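4.2 What changed at the packing tables

I should say up front that I worked the tables at Guslow for two summers before I went back to school, so I'm hardly a neutral party. I knew which stool wobbled. When Ebise Tekleab asked me to come back and write up the people side of the study, I said yes mostly so I could find out if my old shift still ate lunch together (they do, but later).

The job we looked at is basket filling. Guslow sends bottles of sauce and oil out to small shops, and the shops want them sorted by hand, in open baskets, label side out. Before the arms came in, one packer stood at one table and did the whole thing: read the slip, pick the bottles, fill the basket, check it, push it down the line. With the Sitodard setup, the arm does the picking and placing and the packer reads the slip, checks the basket and steps in when something goes wrong. Figure 3 comes from the gripper's own camera, and it's the same view the packers get on the little screen by their stool. The fingers are open on either side of the orange-capped bottle, with the basket up and to the left.

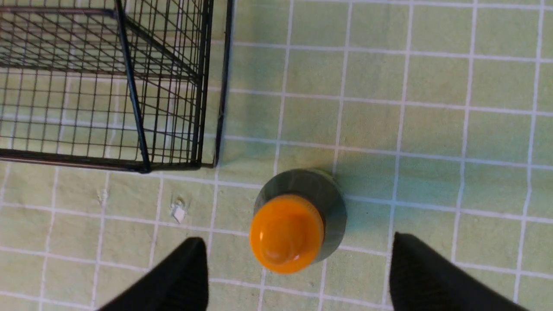
Vol. 8, No. 2, p. 753
Figure 3. Gripper camera view, bottle and wire basket.

I bring up the screen because it's what people wanted to talk about. I went in with a tidy list of questions about speed and sore shoulders, and I got through maybe half of it before somebody steered me back to the screen. From a stool you see a bottle from the side, with its label and its shape and how full it is. From the gripper you can end up looking straight down on a cap. One packer told me she had been reading labels for so long that she didn't know what color half the caps were. Now she knows all of them, and she sorts her own kitchen shelf that way too!

So the skill moved. It didn't go away, and I want to be careful here, since the February draft of this section said the work had become "simpler" and I got an earful for it. What the packers told us is that the hands do less and the eyes do more. You watch for a bottle that's a little too close to the basket rail. You watch for two fingers coming down at an angle you don't like. None of that was in the training packet, which was written by the people who set up the arm and mostly covers the stop button. The packers made their own list on the back of an old slip and taped it to the wall by the coat hooks. We copied it out, with their permission, and it's in Appendix B.

We logged 1729 baskets in all. I'm leaving the timing results to Section 5, where Ebise does them properly, but one thing from the log belongs here. Every time a packer stopped the arm, we asked them to write down why in their own words. We had expected notes on dropped bottles. A lot of what we got was closer to "didn't look right" or "wanted to see the label." At first we coded these as false stops, and I argued against it in a meeting that ran well past lunch. A person who has packed for years and says a basket doesn't look right is giving you information, even when the basket turns out fine. In the end we gave those stops their own code, and they get their own row in Table 4. 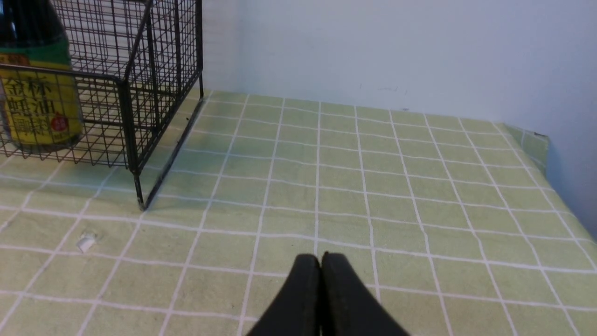 The other big change was talk. At the old tables you could chat all day, because your hands knew the work and your head was free. Several people said they missed that more than they expected to. Watching a screen takes the part of you that used to be telling a story to the person at the next table. The supervisor at the Vandier site (a smaller place, same setup) had already moved the stools so that packers sit in pairs facing each other, with the screens off to one side. Guslow tried the same layout while we were there. People liked it, although one pair liked it so much that they were asked to keep it down.

Pay came up too, of course. Packers at both sites kept their old rate, but their job title changed from "packer" to "cell attendant," and I didn't meet a single person who used the new one. Saha, the agency that brings in the seasonal crew, still lists the job as packing. Ebise thinks the title matters more than I do, on the grounds that the next raise will be argued from it. She's probably right — she usually is about money — and we come back to it in Section 6 with the interview notes from both sites.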